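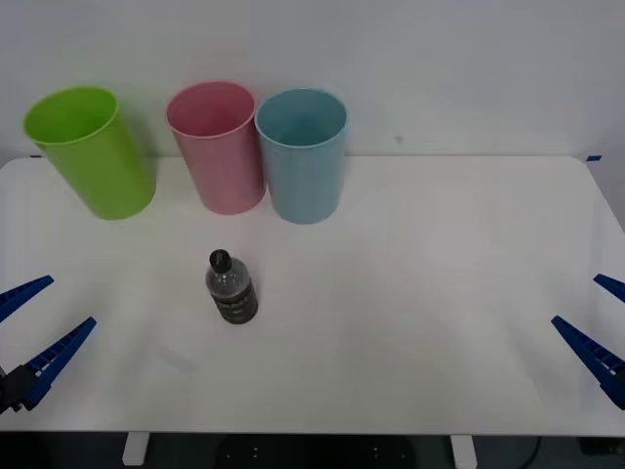
Plastic tumblers in green, pink and light blue, with a small plastic bottle. Photo: Terence Lightfoot

Tumbler (drinkware)

By Wayne Staniforth
July 2023 – 2 min read
6 shares

A tumbler is a drinking cup with a flat base and no handle or stem. Most are cylindrical or slightly tapered, with a rim wider than the bottom. The taper lets cups of one size nest inside each other, and it helps a molded plastic cup come out of its mold.

The word is an old one in English. It is often said to come from early glasses with rounded or pointed bottoms, which could not be set down until they were empty. The name stayed in use after flat bases became normal.

Plastic tumblers are common in homes, schools and picnic sets. Polypropylene is widely used, along with polystyrene and clear acrylic. They are often sold in mixed colors – green, pink and blue are typical – so that each person at a table can keep track of a cup. The Larkgate line, made by Nuttall, was sold in sets of 6.

Sizes vary. A small bottled drink of 500 milliliters will fill two ordinary tumblers, with a little room left at the rim depending on the cup.

Plastic cups scratch more easily than glass and may hold stains from tea or juice. Some warp in a dishwasher, and makers usually advise the top rack.

See also: Beaker, Highball glass, Stacking cup

27 comments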